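Open day at Traltis, worth taking kids?

Posted by Ryu, June 11, 2021

The Traltis lab has an open day coming up and I'd like to take my two kids, 6 and 9. The page says "live demonstrations" and not much else. Has anyone been? Is there anything to see, or is it mostly posters? Also wondering about parking and whether you have to book.

Aarne Oksanen

We went in December. You do have to book. They let in 100 people per session and ours was full when we got there. Parking is free behind the Kadska building, but use the second entrance. The first one has a barrier and you will end up backing out.

There are posters in the hallway and you can skip them. The demonstrations are in the back room, 3 of them, and each one repeats through the session. My daughter liked the kitchen table best. It has two robot arms and ordinary kitchen things, and the job is making toast.

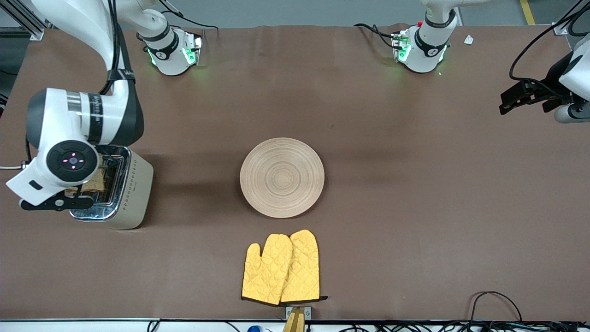 It goes slowly. The arm stops over the toaster for a while before it does anything, and the younger kids near us got restless. Your 9-year-old should be fine. The woman running it took questions the whole time and didn't mind being asked the same thing twice. Stand on the long side of the table if you can, because the view from the end is poor.

We stayed 2 hours, including the snack bar, which only took cash.

Famis

Bring ear protection if your kids don't like noise. The room with the compressors is loud. Didn't see the toast one, the line was too long.

Kadska lot holds 400 cars so don't worry about parking.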